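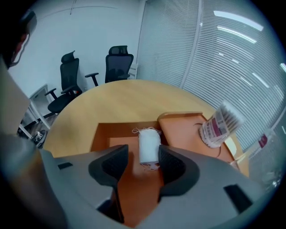
Plorkero – term project report
Neville Tapley, 2025-10-22

So my project is a little web tool that reads a CSV file and loads it into a database, and I called it Plorkero (all the good names were taken!). I started it in March for the Plikdale bike club, who kept their member list in a spreadsheet with 13 columns and four different ways of writing a date.

You upload the file, match each column to a field, and it shows you the first 50 rows before anything gets saved. I'm really happy with that preview page – it caught a swapped phone and zip code column on my very first try.

The dates were a pain. I ended up writing one small parser per format and letting the user pick, and guessing is still on my list. My test file had 300 rows and the import went fine once I wrapped the whole thing in a transaction, like Wainwright suggested in lab.

Still to do: duplicate checking, and an undo button. The code is on the Brunville lab server in my folder.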